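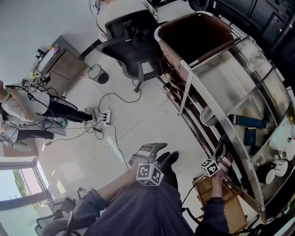

Dessert carts are rolling again in Lemwood

If you grew up eating out in Lemwood, you probably remember the cart. It came squeaking over at the end of the meal, loaded with cakes and custards and at least one thing nobody at the table could name, and you got to point. Well, it's back! Hosteria, the family restaurant on Blackburn Avenue, started wheeling desserts to its tables again in June, and the dining room has been a much livelier place after 8 p.m. ever since.

The restaurant dropped its old cart when the building's back half was remodeled and the aisles got too tight. This spring the owners pulled out a row of booths and put in smaller tables, which opened up a lane straight from the kitchen door to the front windows. They gave up a few seats to do it (the dining room now holds 70), and a wait for a table on a busy night is a little longer than it used to be. Judging by the crowd on the sidewalk last weekend, people are fine with that.

Most of what's on the cart comes from Clodela, the bakery two blocks down Blackburn Avenue, and this is where it gets really good. Clodela bakes for the cart in the afternoon and walks the trays over before dinner. The lineup changes with whatever fruit the bakery can get its hands on. So far there has been a sour cherry tart with a thick almond crust, a lemon cake soaked through with syrup, rice pudding under a burnt sugar lid, and a rhubarb thing with oats on top that was supposed to run for one night and is now on its third week. The kitchen at Hosteria adds its own flan, made from the same recipe it used the first time around. It's still served cold, in a puddle of caramel, and it's still the one that runs out first.

Slices are small, on purpose, so you can try two. A lot of tables end up ordering one of everything and passing plates around, and we can report that this is an excellent way to spend an evening. On opening night the restaurant sent out 126 plates of dessert, and the last party in the door had to settle for cookies and coffee. The bakery has been sending extra trays ever since.

The cart has also done something nice for the room. Strangers lean over to ask what that pink one is. Kids who have been wriggling since the bread basket go perfectly still when it turns their way. One family at the window table switched seats so that everyone could have a turn on the aisle side.

Other kitchens in town are paying attention. The diner by the Lemwood post office is trying out a pie cart at lunch, with Clodela again doing part of the baking, and there's talk of a cheese cart at Hosteria once the weather cools down.

The dessert cart comes out at 6 p.m. and keeps going until it's empty. Desserts can't be reserved, so if you have your heart set on the flan, eat early.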